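Minutes of the Storage and Workspace Meeting
Zunus Building, second floor
July

Chair: Paraschiva Oprea
Minutes: office administration
Start: 9:30 a.m.

1. Minutes of the previous meeting

Accepted with one correction. In item 4 the shelf depth was given in inches and should have been given in centimeters. The corrected text has been placed in the shared folder.

2. Shelving in the Coste room

The second run of shelves is up and loaded. The bottom shelf sits too low for a box to be slid out without tilting it. The shelf will be moved up one hole position on both uprights. The room stays in use while this is done; items on the bottom shelf go to the corridor cabinet for the day.

The label holders supplied with the shelves do not grip the front edge. Adhesive holders have been ordered from Trurka. Until they arrive, paper labels are to be taped to the shelf edge and not to the wall.

3. Small parts storage: change from cardboard to lidded plastic boxes

3.1 Background. Small parts are now kept in cardboard cartons of several sizes. The cartons do not stack evenly and the flaps do not stay shut. At the last count 493 part numbers were listed in the stock sheet, of which 49 had no fixed location. Most of the unlocated items are fasteners, cable ties, spare feet and adapters that were moved when the old cabinet was taken out.

3.2 Proposed container. White plastic box with a separate lid held by black latches at the short ends. A black handle folds down into a recess in the lid, and a box can be placed on top of another with the handle flat. The body narrows a little toward the base. Labels should therefore go high on the wall of the box, close to the rim, where they can be read at shelf height.

3.3 Handling at the table. The box was considered closed and with the lid off, on the light wood table.
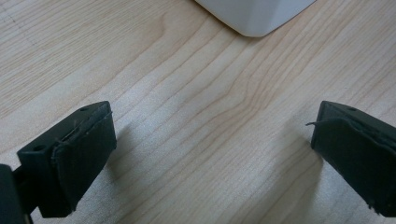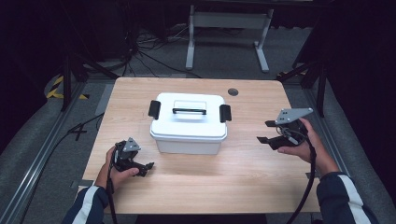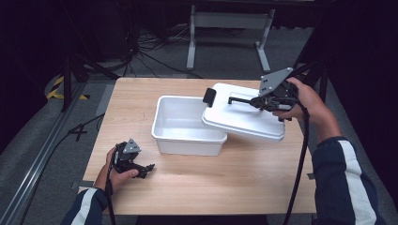 Gimix asked whether the lids would be numbered along with the boxes, as a lid put back on the wrong box in the old cabinet had meant a whole shelf being relabeled. The same remark noted that a label on the lid alone is of no use once the lid is off, and that the part number should be on the body first and the lid second.

The chair agreed. Body and lid are to carry the same number. The body label is the one that counts for the stock sheet.

3.4 Latches. Both latches are to be closed before a box is carried by the handle. A box with one latch open is to be carried with two hands under the body. It was asked whether this should be posted in the room. A one-line notice will be put on the inside of the door.

3.5 Filling. Boxes are to be filled to below the rim so that the lid seats flat. Heavy fasteners go in at half height only. Loose washers and nuts are to be bagged first, with the size written on the bag. Mixed boxes are allowed for adapters and spare feet but not for screws.

3.6 Quantity. A first order of 30 boxes was approved. This covers the top two shelves and leaves 3 boxes for returns and unsorted items. A second order will be discussed after the first shelves have been in use for a month. The cost goes to the general supplies line.

3.7 Old cartons. Cartons in good condition are to be flattened and kept for shipping. The rest go to paper recycling. Nothing is to be left flat against the radiator in the corridor.

4. Work tables

4.1 The light wood tables are to be cleared at the end of each day. Boxes may be opened and sorted on them but not stored on them overnight.

4.2 Cleaning. Damp cloth only. The spray cleaner in the kitchen cupboard leaves a film and should not be used on the tabletops. A separate bottle marked for tables will be kept in the Coste room.

4.3 Tape. Parts lists have been taped directly onto the tabletops on several occasions. Clipboards are to be used. Six were found in the copy room and have been moved across.

5. Stock sheet

The sheet is kept in two versions, one on the shared drive and one printed. The printed version is out of date and will be withdrawn. Columns for shelf, box number and date of last check will be added to the shared version. Box numbers run from the top left of each shelf to the right and restart on each shelf, with the shelf letter in front.

Objection noted: restarting the numbers on each shelf makes a box hard to place if it is left in another room. The chair replied that the shelf letter is part of the number and must be written on every label. No change made.

6. Action items

Move bottom shelf up one position, Coste room. Facilities.
Place order for boxes and check the lead time. Purchasing.
Print paired labels for body and lid. Office administration.
Assign locations to the unlocated part numbers. Paraschiva Oprea, with one person from stores.
Withdraw printed stock sheet, add columns to shared version. Stores.
Notice for inside of door. Office administration.
Table cleaner, separate marked bottle. Facilities.

7. Any other business

The key to the corridor cabinet sticks. A second key is held at the front desk. The lock will be looked at when the shelf is moved.

The request for a second step stool was carried over. The existing stool is to be returned to the Coste room after use.

Next meeting: same room, 9:30 a.m., date to be sent out with the agenda. Items for the agenda to the chair in writing.

Meeting closed 10:25 a.m.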